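Storing heavy knitted jumpers in a shared linen room

Lesego Lekota
Our residents' association keeps a clothing store at Kadport. Members have asked whether thick patterned jumpers should be hung or folded between April and the autumn. Guidance would be appreciated.

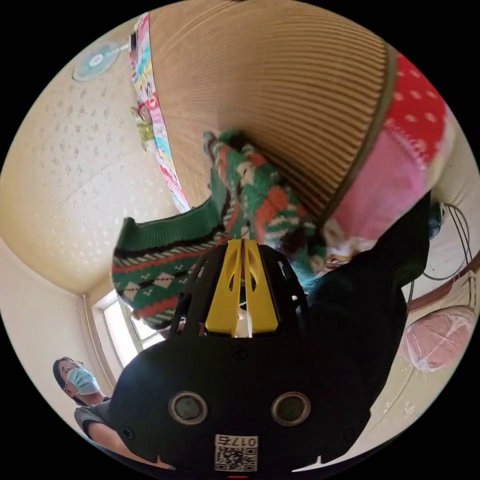

The jumpers concerned are mostly heavy knits with ribbed cuffs, and several have lengthened at the sleeve after a season on hangers.

Bevell
Heavy knits should be folded. Lay the garment face down, bring both sleeves across the back and fold once from the hem. Members are advised to stack no more than 2 to a shelf space and to wash each item according to its label beforehand.

Flustetti
Ours are hung and no complaints have been received.

Coetzee
I concur with Bevell. Padded hangers may be used for lighter cardigans only.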